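3.2 Setting and materials

The study was carried out in the shared workroom of the Butard building, where 16 people have a regular place and other people come for shorter periods. We selected this room because it has no assigned storage. Each person decides where to put papers, cables and personal things, and the rules about this were never written. Our interest is in how such unwritten rules are formed and how they are changed when a new object enters the room. In May we made a first inventory of the storage, and it gave 154 items outside of drawers. The items were sorted with the Plika scheme, which separates things by how often they are touched and by how far they are kept from the body.

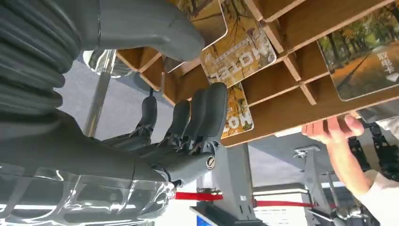 Shared storage differs from private storage in one important way: the person who puts the object down is often a different person from the one who looks for it. In the interviews, participants described this as a question of trust more than a question of space. They said they leave a thing in an open place when they believe that others will understand it. Open furniture supports this kind of reading. A wooden cubby shelf, as we have in the workroom, makes the compartment itself a sign, and several participants named the compartments by their usual content and never by their position. Closed cabinets were described with other words, such as "lost" or "archive". We coded these words separately in the Tokden notes, and the two groups of words overlap very little.

3.3 Territory on the shared table

The table presents a different problem. On the shelf an object can stay for weeks without disturbing anyone, but on the table each object takes a place from another person. Earlier work in our group treated the table as a set of equal seats. We now think this is too simple. Participants who arrived early did not only choose a seat, they also arranged the area between their seat and the next one, and later arrivals respected this arrangement even when the owner was absent.
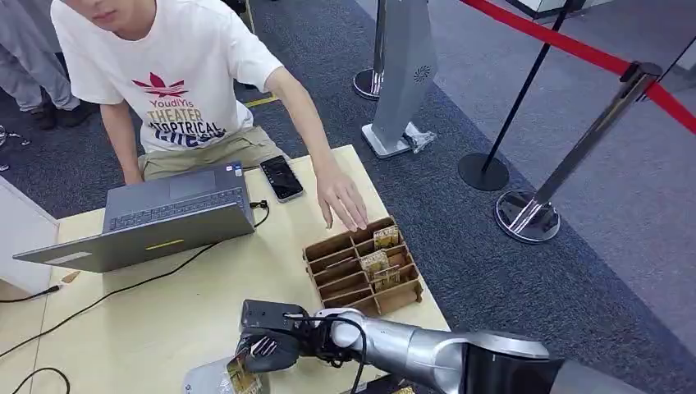 Border objects is our term for things which are placed between two work areas and which are accepted by both sides as a limit. They are usually cheap and light, and participants did not describe them as borders until we asked. A bag can have this role, or a cup, or a pile of printed articles. A cardboard organizer, like the one beside the hand of the man at the table, is a typical candidate, as it stands on the tabletop and still can be moved by any person with one hand. In the interviews the possibility to move it was considered essential. An object that is too heavy was felt as impolite, and an object that is too small was simply ignored. We found the same opinion among participants who otherwise disagreed on almost every point of table use.

3.4 Personal devices

Devices were excluded from the inventory but included in the interviews. Of the 50 statements that we coded for this part, the largest group concerns the laptop, and the second group concerns the phone. Participants considered that an open laptop reserves the seat completely, while a phone alone reserves it only for a short time.

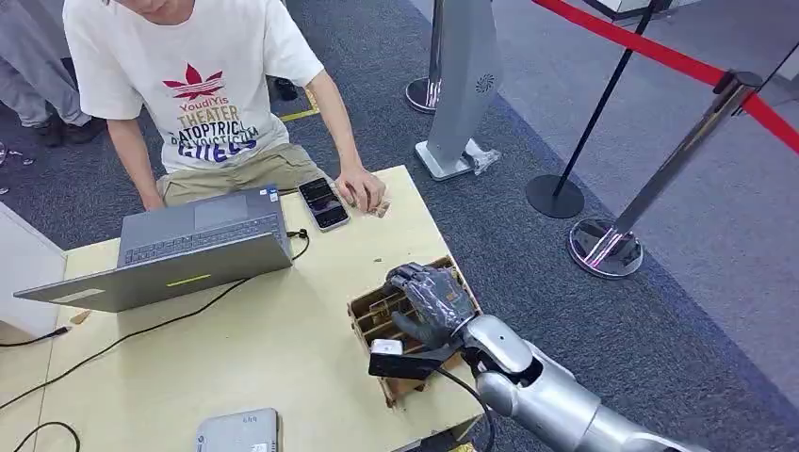
Figure 2. Laptop and smartphone in use of one seat at the shared table.

The two devices were also judged differently with regard to attention. Participants did not like to speak to a colleague behind an open laptop, but they found it acceptable when only the phone was present. We coded this difference with the Akanda categories for interruption, with one change: the category "waiting" was divided into waiting with eye contact and waiting without it. The results of this coding are given in Section 4, together with the statements on storage.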